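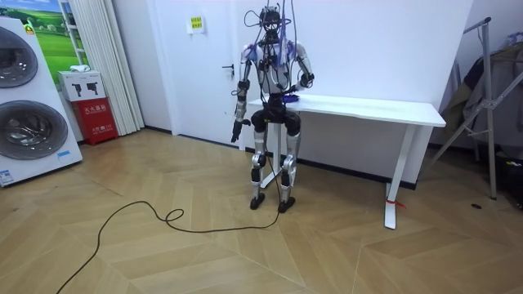
The Derlow Homework Room is a supervised study service for children in grades two through five, run on school days in the town of Derlow. It is separate from the town's after-school play program, and a child may be enrolled in one without the other. Sessions are held in rooms lent by the schools and by the Onorau branch library. Furnishing follows a short standard: desks have a plain rectangular top, like the white one beside the humanoid robot, and each child has a chair with a back. Desks with lids are not used.

History

The service began in a single classroom at Pleltumell Elementary, where teachers had been keeping children after the last bell to finish written work. The school district took over the cost the following August and set out written rules for staffing and attendance. A second room opened at the Onorau branch library, which is within walking distance of two schools and takes children from both. Enrollment in the most recent school year was 134.

Operation

Each session has two parts. The first is a quiet period in which assigned work is done in a fixed order, with written subjects before reading. The second is a shorter period for spelling practice, reading aloud, or corrections. Children who finish early read until the session ends. Tablets may be used only when the assignment calls for one.

Staff may explain a direction, check a method, or hear a child read. They do not supply answers or sign completed work for a parent. Unfinished assignments are marked in a folder that travels between the classroom teacher, the homework room, and the home.

Enrollment and fees

Places are given by the term. Brothers and sisters of enrolled children are placed first, followed by children referred by a classroom teacher, then all others in order of application. Fees are charged monthly and are reduced for families that qualify for school meals at reduced cost. A child absent without notice for 5 sessions in a row loses the place, which is then offered to the waiting list.

Language support

Vietnamese-speaking families at Pleltumell Elementary are served by a reading group called Từ, the Vietnamese word for "word." It meets during the second part of the session and uses paired word lists in Vietnamese and English. Children in grades 2 to 4 may join without a referral. Older children attend at the request of a teacher or parent.

See also

After-school care
Study hall
Pleltumell Elementary School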